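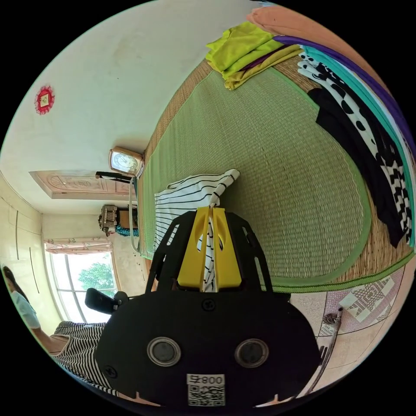 Print this page | E-mail this page

Student Project Report
Packaging and Unit Cost of a Personalized Keyring for Mail-Order Sale
Ragnheiður Dalsgaard
Submitted 15/11/2024

1. Purpose

The project examined whether a small engraved keyring could be sold by mail in a flat envelope, without a box, and still reach the buyer in a condition suitable for giving as a present. The client was Sikley, a web shop that sells novelty gifts and office giveaways. Sikley currently ships all keyrings in a folding carton inside a padded mailer. The carton makes the parcel too thick for the letter rate.

2. Product

The keyring is a birch tag on a steel split ring, engraved on one side with up to two lines of text. Blanks are supplied by Tillwood. The tag is 3 mm thick and the ring sits flat against it when folded over. Two finishes were considered, oiled and unfinished. The oiled tag marked white card during storage and was dropped from the trial.

3. Packaging options

Option A was the existing carton. Option B was a printed backing card with a die-cut slot, held in a clear sleeve. Option C was a backing card with a paper band and no sleeve. Egilsson cut the cards for B and C from the same stock so that only the closure differed.

Option C was the cheapest to make but the slowest to pack. The band had to be threaded behind the ring by hand, and the fold tended to open if the glue was not pressed for long enough. Option B went together quickly once the slot had been widened – the first version tore at the corners.

4. Mailing trial

A batch of 200 keyrings was mailed to addresses provided by staff and students, divided between B and C. Recipients returned a short form on arrival. Damage was recorded under three headings: tag marked, card bent, ring detached from card.

No tags were marked in either group. Bent cards occurred in both, mostly at the corner nearest the stamp. Detached rings occurred only with C, in 5 envelopes. In each of these the band had opened along the glue line.

5. Sales estimate

Sikley's order records for the year to March show 3,382 keyrings sold, the majority as single items. Only single-item orders would qualify for the letter rate, so the saving was calculated on those alone. Orders combined with a mug or notebook would continue to ship in a parcel.

6. Recommendation

Option B should replace the carton for single keyrings. The carton should stay available as a paid gift upgrade – several recipients wrote on the form that they would want a box for a wedding or a retirement. Sanska has quoted for the clear sleeve in a paper-based film, but samples arrived too late to be mailed with the rest and have not been tested.

7. Limits of the work

All envelopes went to domestic addresses. Sorting equipment abroad may treat the ring differently. The trial also used one length of engraving, and the effect of a longer text on packing time was not measured.

Contact us | Copyright 2024, all rights reserved | Back to top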